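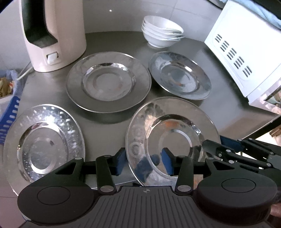
Hervidor y microondas en una encimera de acero pequeña: ¿cómo lo repartís?

Foro > Cocina y menaje > Orden y espacio

larysa_v
Vivo de alquiler y la cocina tiene un solo tramo de encimera de acero, con azulejo claro detrás. Ahí están el hervidor y el microondas, y entre los dos dejo los cuencos apilados y los platos sin apilar. Cuando quiero cortar algo tengo que quitar platos primero. Por las noches los llevo a la mesa y por las mañanas vuelven a la encimera, así que no avanzo nada.

No puedo taladrar el azulejo, lo pone el contrato. Tampoco quiero gastar mucho. Busco ideas para ese tramo, lo demás de la cocina está más o menos resuelto.

Larysa Vakulenko

merluza_78
Apila los platos. Si los cuencos caben en una pila, los platos también. Los tienes ocupando el sitio de la tabla de cortar.

larysa_v
Los apilaba antes. El ala es ancha y cuando saco uno de abajo se mueven todos, y sobre el acero hacen un ruido que se oye en el piso de al lado. Por eso acabaron sueltos.

tono_fregadero
Pon un paño debajo de la pila y se acabó el ruido. Yo tengo platos metálicos desde hace años y el paño lo cambio cuando cambio el de secar.

Lo que sí movería es el hervidor. Junto a la pared, con el asa hacia fuera y el cable por detrás. El mío es un Durholm de 2.000 W y lo tengo en el rincón, donde no estorba para cortar. Eso sí, lo saco hacia delante cuando lo enciendo, porque debajo del armario el vapor me hinchó la madera.

Ines_Ruzafa
No estoy de acuerdo con lo de sacarlo y meterlo. Lo harás la primera semana. Mejor buscarle un sitio fijo sin armario encima y que se quede ahí.

tono_fregadero
Llevo 6 años haciéndolo. Cada uno en su casa.

Ines_Ruzafa
Vale. A mí me costó un armario.

pacobarre
Otra cosa, Larysa. ¿El trapo azul vive encima del microondas o estaba ahí de paso?

larysa_v
Vive ahí. Es el de secarme las manos. No tengo gancho y en el tirador del horno no puedo, porque no tengo horno.

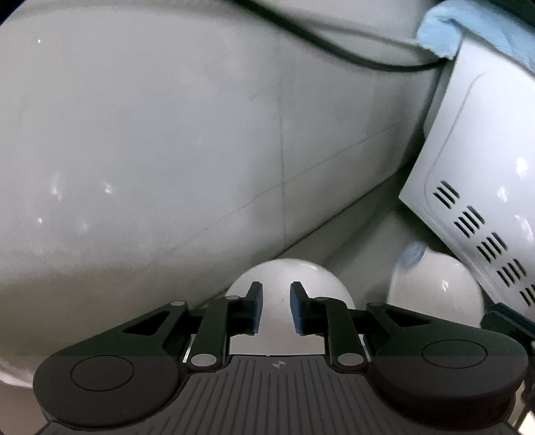
pacobarre
Un microondas necesita aire y cada fabricante dice cuánto. Lo primero sería mirar el manual o buscarlo por el modelo. Algunos sacan el aire por arriba, otros por el lado o por detrás, y el trapo es un problema según cuál tengas. El tuyo lleva ranuras en el costado y esas no las tapa la tela, que queda echada por encima y cuelga por delante. Aun así yo lo quitaría cuando lo uses. Si el manual pide espacio libre por arriba, el trapo cuenta como ocupado, y una toalla gruesa más que un pañuelo.

merluza_78
Exagerado. En casa de mis padres el microondas ha tenido siempre un tapete, el pan y la radio encima.

pacobarre
Que no haya pasado nada no quiere decir que esté bien puesto. El gancho adhesivo cuesta poco y se pega al azulejo sin agujeros.

Ines_Ruzafa
Con el gancho estoy de acuerdo. Límpialo antes con alcohol y deja pasar un día antes de colgar nada. Si lo pegas sobre grasa se cae la misma noche.

yolanda_m
Yo resolví una encimera parecida con un estante de patas, de los que se apoyan y no van fijados. El mío es un Trivular, me costó 19 euros en Dandness. Debajo van los platos y arriba los cuencos. Las patas llevan goma y sobre metal no resbala. Mide el fondo antes de comprar. El primero que traje no cabía por culpa del enchufe y tuve que devolverlo.

merluza_78
Eso mismo lo hay más barato en cualquier bazar.

yolanda_m
Lo hay. El del bazar se me dobló en agosto con una pila de cuencos encima, así que acabé comprando dos.

larysa_v
Gracias a todos. He mirado el manual y pide hueco libre por arriba, así que el trapo se va. He pedido un par de ganchos.

El estante lo voy a medir este fin de semana. Lo que me preocupa es el lado del hervidor, porque por ahí también andan la palangana azul con los sobres y el escurreplatos, y cada cosa que muevo empuja a la siguiente.
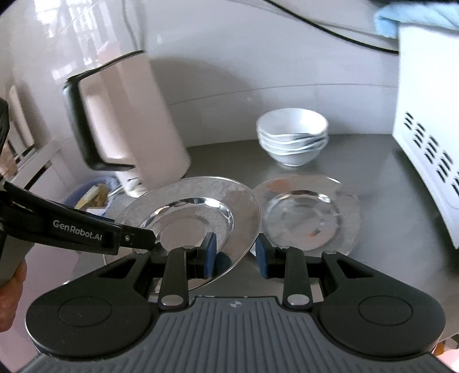
Si pongo el estante en medio, el hervidor se queda encajonado entre él y la palangana, y el vapor le daría al estante. Podría pasar la palangana a otro lado, pero los sobres los quiero cerca porque son de uso diario. Otra opción es poner el estante junto al microondas y dejar despejado el trozo del hervidor para cortar. ¿Alguien lo tiene así?

yolanda_m
Yo, pero deja el hueco de ventilación. No lo pegues al costado de las ranuras.

tono_fregadero
Los sobres, fuera de la encimera. Una palangana es muy ancha para lo que lleva. En un bote alto ocupan la cuarta parte y los ves igual.

Ines_Ruzafa
El bote alto no lo veo. Los del fondo no salen nunca y caducan. Mejor una caja baja y estrecha, con los sobres de pie. En la tienda de Pylypenko, la de al lado del mercado, tienen unas de plástico que se lavan bien.

tono_fregadero
Pues caja. Lo importante es recuperar el sitio de la palangana.

larysa_v
Me quedo con la caja. Estante al lado del microondas con separación, platos debajo con un paño, cuencos arriba. El hervidor no lo toco de momento. La palangana vuelve al fregadero, que es donde la usaba al principio.

pacobarre
Mide también la puerta del microondas abierta. Se olvida siempre.

larysa_v
Abre hacia el lado contrario, creo. Lo compruebo esta noche.

Última actualización: noviembre de 2021

Comentarios de los lectores (4)

Marisa: Lo del paño debajo de los platos me ha servido. Menos ruido por la mañana.

jj_cocinas: Ojo con los ganchos adhesivos si el azulejo tiene relieve, no agarran.

Anónimo: ¿El estante ese aguanta una olla llena?

yolanda_m: La mía no la he probado llena. Vacía, sí.

Este sitio utiliza cookies propias y de terceros. Si continúa navegando, acepta su uso. Aceptar | Configurar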